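Reports > Housing and Home > Grantee Updates

Filed under: Water, Tenants, Year One

Weldu Low-Flow Homes: progress report for September
Prepared by Raghda Geagea for the Diltano Fund

You asked for a plain account of where the money has gone and whether it is saving any water. The first half is easy. We have now fitted low-flow parts in 247 apartments in Prorkcombe, mostly aerators and shower heads, with new toilet valves where the old ones leaked. The second half is harder, and I would ask the Fund to be careful with the numbers our supplier has been sending around.

Trelta's summary says the kits "cut household use by a third." I can't find a third anywhere in our meter readings. What I can find is a drop in the two buildings where we also fixed running toilets, and very little change in the rest. Mihret Assefa went through the readings twice and got the same result both times. A leaking toilet valve can waste more in a day than a bathroom faucet uses, so my guess is that the valves did most of the work and the aerators are getting the credit.

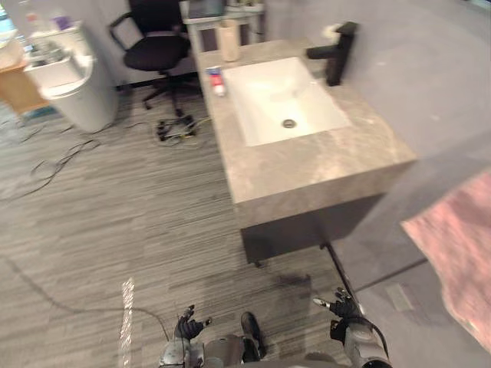 The bathroom faucet is where most of our spending sits, all the same. It was the cheapest part to buy and the quickest to install, and it made the install count look good. I signed off on that order and would not do it again. People fill a basin to the level they want, whatever comes out of the spout. A slower flow only saves water when the tap is left running, and the tenants we spoke to say they don't leave it running. Whether that is true is another matter – everybody says that.

Complaints have been fewer than I expected. We logged 19, and 11 of them were about shower pressure on upper floors. Nima Arabzadeh swapped those heads for a wider model, which fixed the pressure and presumably gave back part of the saving. We have not measured how much.

Laundry came up more than anything else at the tenant meetings, and it isn't in the grant at all.

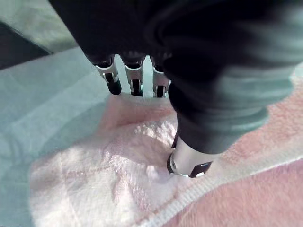
Towels and bedding are most of the load in the shared machines, and those machines are old. Adanech Abdella has asked the building owner three times for the model numbers and has two of them. If the Fund is open to moving money between budget lines, I would look there before buying a single extra aerator. I don't promise it would pay off. I only think the case is better than the one we started with.

The tenant survey is the weakest part of this report. We mailed 1051 forms, which covered every address on the owner's list, including homes that have had no work done. The replies lean heavily toward people who were already keen, and the question on shower length was worded so that any sensible person would give the short answer. Please don't quote it. Shagufta Kazmi is rewriting it with fewer questions and will take it door to door in two buildings. 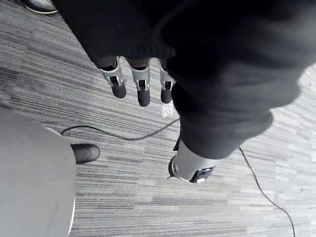

Access is still slow. The owner wants written notice for each visit, and the notices go out late. Some units have been rebooked so often that the installers have stopped asking me why. A few bedrooms also need water damage looked at under the carpet before we touch the pipes next to them, and the owner and the insurer each say the other should pay. Our budget has no line for it.

What we need from you:

Approval to stop ordering aerators and spend the rest of that line on toilet valves.

A yes or no on the laundry machines. A maybe will cost us the winter.

Agreement that savings will be reported by building, from meters only, with Trelta's estimate left out until they show us how they got it.

The next set of readings comes in after the heating is switched on. Mihret will send the raw sheet along with the report this time, so your own people can check it.

Related updates
Weldu Low-Flow Homes: first installs
Reading a shared water meter
Notes from the Prorkcombe tenant meetings
Leaks, valves and who pays for them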